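Pleltetti: bed clutter and bedding notes

Hi, I'm Rekha Bangera and I keep this little collection going.
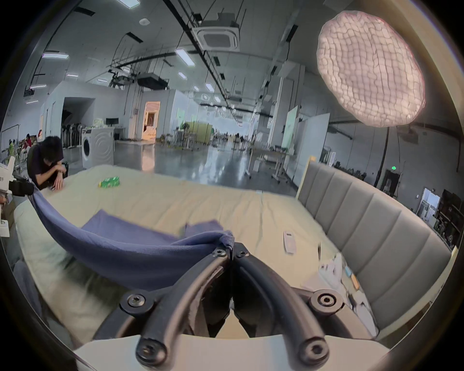
I started Pleltetti in March, when I realized how much stuff ends up on a bed by the middle of the day. Remotes, snack wrappers, sticky notes, pens (so many pens!), and usually a blanket that somebody meant to fold and didn't. There are 254 entries so far, and each one gets a short note on the sheet, the cloth on top, and whatever small things are lying around.

What's in the folder

notes.txt - one entry per line, written by me, so expect typos
colors.txt - my color names. I say "blue-gray" and "beige" a lot, and I stopped at 200 names before it got silly
todo.txt - mostly me arguing with myself about whether a throw counts as bedding

Wrinkles are noted as "faint" or "deep" and that's it. I tried a five-step scale with the Wesura entries and hated it, so those are still being redone. Entry 602 is a duplicate number from my old list, please skip it!

Use the notes however you like. If you spot a mistake, write to me and I'll fix it.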